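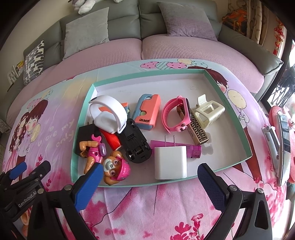 제4호 / 3쪽

Dhanial 과제 중간 진행보고 (10월분)
수신: Surnden 과제관리 담당
작성: Trallero 조작학습팀

늦어서 죄송합니다. 표 정리는 다음 주에 따로 드리고 일단 본문 먼저 보냅니다.

1. 요약

- 양손 핸드헬드 그리퍼로 잡동사니 상자 집기 시연 수집. 유효 에피소드 700개 확보, 계획 물량 채움.
- 학습 방식은 지난 호에 쓴 "접촉 전 정렬" 쪽으로 확정. 그냥 궤적 모방만 한 기준 모델은 비교용으로만 유지.
- 결과는 좋은 것과 애매한 것이 섞여 있음. 얇고 고리 모양인 물체는 확실히 나아졌고, 납작하고 검은 물체는 거의 그대로.
- 예산 변동 없음. 일정은 평가 쪽이 조금 밀림 (5항).

2. 수집 환경

지난 검토 때 "실험대 위 물체는 너무 깨끗하다"는 의견 주셔서 가정집 거실 조건으로 옮겼습니다. 소파 앞에 무늬 있는 천 깔고 그 위에 얕은 상자 하나. 테두리 민트색, 안쪽 흰색. 안에는 손목밴드, 머리 집게, 전원 어댑터, 장난감 조각 같은 것들. 서로 기대고 겹쳐 있는 상태에서 시작하는 게 원칙입니다. 물체를 예쁘게 띄어 놓으면 이번 과제에서는 의미가 없어서요.

천은 일부러 그림 많은 것으로 골랐습니다. 풍선, 인물, 글씨까지 인쇄돼 있어 분할 모델이 초반에 꽤 헷갈려 했습니다. 인쇄된 풍선을 물체 후보로 올리는 경우가 있었음. 상자 테두리를 먼저 찾고 그 안쪽만 후보로 쓰는 걸로 바꾸고 나서 이 문제는 대부분 사라졌습니다. 단순한 처리인데 효과가 제일 컸네요. 대신 테두리가 그리퍼에 가려지면 영역이 찌그러집니다. 아직 해결 안 됨.

물체 배치는 10종을 정해 두고 돌려 씀. 같은 배치라도 매번 손으로 다시 부어 놓기 때문에 세부 자세는 다릅니다. 배치 번호만 같고 내용은 다르다고 보시면 됩니다.

3. 방법 (지난 호에서 바뀐 부분만)

핵심은 턱이 닿기 직전 구간을 따로 떼어 배우게 한 것. 전에는 접근, 정렬, 파지, 들기를 한 덩어리로 학습시켰고, 그러다 보니 긴 접근 구간이 손실을 다 먹어 버렸습니다. 정렬 구간은 짧은데 실패는 거의 거기서 남.

그래서
- 패드와 물체 사이 거리가 줄어드는 구간을 자동으로 잘라 냄
- 그 구간만 가중치 올림
- 왼손, 오른손 그리퍼를 별도 토큰으로 넣고, 상대 손의 위치를 조건으로 같이 줌

세 번째는 처음엔 기대 안 했습니다. 양손이 같은 물체로 몰리는 일이 줄었다는 게 수집자들 의견이고, 재생 로그로 봐도 그런 것 같습니다. 다만 이건 정량 지표가 아직 없어서 성과로 올리지는 않겠습니다.

구간 자르기는 자동이라고 썼지만 손으로 고친 게 적지 않습니다. 패드가 상자 벽을 스치면 접촉으로 잘못 잡힘. 몇일 그거 고치느라 다른 일을 못 했습니다. 지금 버전에서는 상자 벽 근처만 기준을 다르게 줍니다.

4. 결과

평가는 배치마다 10회씩. 채점 기준은 지난번 합의한 그대로입니다 (들어서 상자 밖으로 나오면 성공, 옆 물체가 딸려 나오면 실패). 수치 표는 별첨 예정이고 여기는 경향만.

잘 된 것: 고리형, 띠형. 손목밴드처럼 가운데가 뚫린 물체는 기준 모델이 구멍 한가운데로 턱을 넣고 헛집는 일이 많았는데, 정렬 구간을 따로 배운 쪽은 한쪽 벽을 무는 자세를 안정적으로 찾습니다.

그저 그런 것: 장난감 조각. 모양이 제각각이라 배치에 따라 편차가 큼. 돌출부를 물면 괜찮고 둥근 면을 물면 미끄러집니다.

안 된 것: 검고 납작한 것. 특히 장난감 자동차를 뒤집어 놓으면 바퀴와 아랫면 굴곡 때문에 깊이가 튀고, 그리퍼 몸체도 검은색이라 경계가 뭉개집니다. 두 모델 다 못 함.

추가로 확인된 것 하나. 물체가 상자 한쪽에 쏠리면 성공률이 떨어집니다. 먼 쪽이 비고 가까운 쪽에 쌓이면 턱이 들어갈 각도가 안 나와서, 손이 상자 모서리를 타고 넘어가야 합니다. 시연 데이터에도 이런 경우가 부족했고, 그래서 후반 수집분은 쏠린 상태를 더 넣었습니다. 넣고 나서 다시 학습한 결과는 아직 안 나왔습니다.
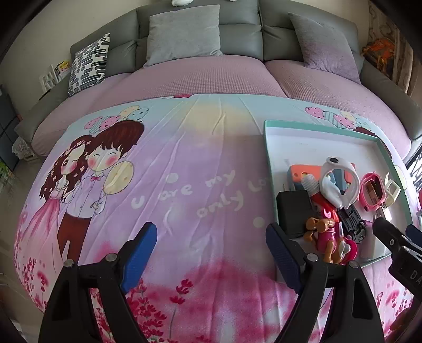 5. 일정과 지연

- 수집: 완료. 추가분은 쏠림 배치 위주로 소량만.
- 재학습: 서버 배정이 밀려서 시작이 늦었음. 지금 돌고 있습니다.
- 실물 로봇 이식: Trurninitz 쪽 손목 어댑터 도면 확정 대기. 패드 간격이 핸드헬드랑 다르면 정렬 구간 보정을 다시 해야 해서 이게 제일 신경 쓰입니다. 도면만이라도 먼저 받게 해 주시면 도움이 됩니다.
- 교차 평가 (다른 집, 다른 천): 다음 분기로 넘김. 이번 호 계획표에는 이번 분기로 돼 있었는데 무리였습니다.

6. 요청 사항

가. 쏠림 배치 추가 수집 승인. 인건비 항목 안에서 처리 가능, 증액 아님.
나. 패드 교체품. 표면 결이 닳으면 같은 동작인데도 미끄러져서 데이터가 섞입니다. 교체 주기를 정해야 하는데 기준이 아직 없음. 일단 오른손부터 갈고 비교하겠습니다.
다. 검은 물체 문제는 이번 과제 범위에서 빼는 방안 검토 부탁드립니다. 센서를 바꾸지 않는 한 학습만으로는 어렵다고 보고, 빼지 않을 경우 평가 항목 가중치라도 조정했으면 합니다.

7. 데이터 상태

에피소드 메타 정보 정리 중. 배치 번호 누락된 것들이 있어서 로그 시각으로 맞춰 넣고 있고, 안 맞는 건 유효분에서 제외했습니다 (위 700개는 제외 후 숫자). 동기화 어긋난 파일은 따로 모아 뒀습니다. 좌우 그리퍼 시각차 보정 스크립트는 저장소에 올려 놨는데 설명서가 아직 없습니다. 다음 호 전까지 쓰겠습니다.

별첨 표는 재학습 결과까지 넣어서 한 번에 보내는 게 나을지, 지금 것만 먼저 보낼지 회신 주시면 그대로 하겠습니다.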